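Fuseini Aryee
A thread on packing grocery bags, after 4 years of doing it for the Lestasside food shelf

1/ We pack on a plain white table and use the big brown paper bags with the twisted handles. Everything gets laid out first, then it goes in. If you pack straight from the shelf you end up with the heavy stuff on top.

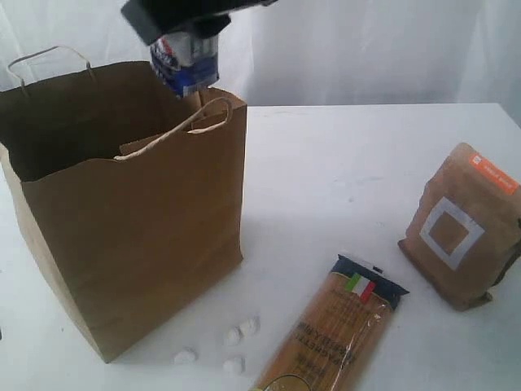

2/ Open the bag all the way before you start. Put your fist in and push the bottom corners out. A bag that isn't squared off leans, and then every item slides to the same side.

3/ Cans and jars first, flat on the bottom. I stop at four cans for a bag that somebody has to carry home on the bus. More than that and the handles start to go.

4/ About the handles. They're glued to the rim with a little strip of paper and that strip is the weak part. Keep one hand under the bag when you lift it. This goes double if it's raining.

5/ Spaghetti is the awkward one. It's long, and if you lay it across the bottom it gets snapped by the cans. Stand it up against a side wall after the cans are in. The cans hold it straight.

6/ Same with anything else long and thin. Foil, crackers in sleeves, those tall boxes of tea that Borner started carrying.

7/ Bagged snacks and anything in a crinkly wrapper go in near the top. They fill the gaps and they don't mind being squeezed a little. Don't push down on them to make room, though. If you need room, you need a second bag.

8/ Bread last. Eggs don't go in the bag at all, they get handed over separately.

9/ Somebody asked about double bagging. We did it for a while and went through 600 bags before the end of November. Now we only double up when there's a glass jar or something from the freezer.

10/ Frozen things sweat and wet paper tears. If it's frozen it gets its own plastic bag first – knotted – and then it can go in with the rest.

11/ For anyone wondering about numbers, the December list is 200 households. Most get one bag, and 34 of them get two because of family size. The two-bag ones are marked with a piece of blue tape on the handle.

12/ We used to write the name on the front with a marker. Some people told us they didn't like walking down the street with their name on a grocery bag. Fair enough. Now it's a slip of paper tucked inside, on top.

13/ Wipe the table between rounds. Flour leaks. Sugar leaks worse. The scuffs on ours don't come out anymore and I've stopped trying.

14/ Bags come from Grulleo, the medium tan ones with no printing. Odoi has a cheaper one but the handles are flat and they cut into your fingers on a long walk.

15/ Fold the top over once if it's going in a car. Leave it open if it's being carried, so the handles sit right.

16/ We start at 8 in the morning and the side door is unlocked. Bring a sweater, the heat takes a while. If you've never packed before, you'll be on spaghetti and crackers until you get the hang of it.

17/ Replying to a couple of people at once: yes, we take unopened pasta and rice. No, we can't take anything home-canned. Dented cans are okay if the dent isn't on the seam.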